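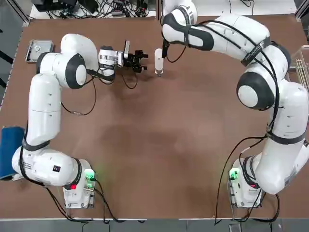 The big brown table at Ramura

Seed library opens for spring, and the tomatoes are going fast

April is my favorite month of the whole year and I'm not going to pretend otherwise. The seed library is open again, the drawers are full, and if you've been meaning to try growing something from scratch, please come by on Friday and let us talk you into it!

We mailed out requests for leftover and saved seed back in the winter, and you sent us so much that we had to borrow a second card catalog from the Cardoso branch. We're up to almost 3,000 packets. Last spring we ran out of basil in the first week. I don't think that's going to happen this time (famous last words, so if basil matters to you, come early).
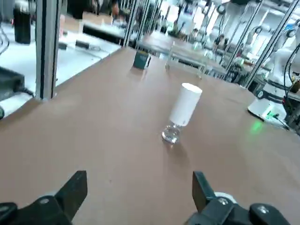 Rhona Leckie
Seed Library Coordinator

For anyone new, you don't need a card and you don't need to bring seed to take seed. Pick up to five packets per visit, write them in the notebook by the drawers, and go plant them. If something does well and you feel like saving seed from it in the fall, wonderful. If the rabbits get all of it, come back and try again.

A few things I'm excited about this year. Benvinda Paiva brought in a flat brown bean her family has been growing for longer than she can remember. It has never had a name as far as she knows, so we've filed it under "Benvinda's bean" and that may be its name now. She says it wants a tall pole and warm soil and will sulk if you put it in too soon. She also says to soak it overnight, and to salt the water only when you cook it.

The tomato drawer is the best it has ever been. Striped ones, little yellow pear ones, a huge pink slicer that Aníbal Matos grew on his back steps in a bucket. It's too late to be relaxed about starting tomatoes indoors, so get them into cups this week if you can. A south window will do, but turn the cups every day or they'll lean. Mine lean anyway.

Peas, spinach, radishes and lettuce can go straight in the ground now. I put my peas in on a cold, muddy afternoon and had sprouts before I'd even cleaned my boots. Hold off on squash, cucumbers and beans until the nights warm up. I know it's hard! I lose a row of beans to impatience just about every spring.

We could still use more flowers. Zinnias and cosmos are down to the last few packets, and there's a waiting list for sweet peas. Old seed is fine as long as you write the year on the envelope. Please do label things. We have a jar of large gray seeds that came in with no note at all, and the guesses so far are okra, some kind of hibiscus, and "not okra." If they're yours, please tell us.

Matilde Mota is teaching her seed-starting class again on Friday at 5, in the back room. She covers soil mix, watering from the bottom, and how to tell when a seedling is ready for a bigger pot. Kids are welcome and will get dirty. Bring a few yogurt cups or egg cartons if you have them, and a marker.

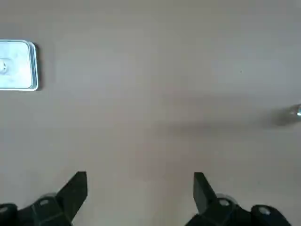 Silver tray on the table

And one more date to pencil in: the plant swap is coming back once the frost danger is past. Valter Meireles has promised divided rhubarb, which I have wanted for years and keep missing. Start your extras now, pot up a few more than you need, and watch this newsletter for the day.

Drawers are open whenever the front desk is. Ask for the notebook if you don't see it.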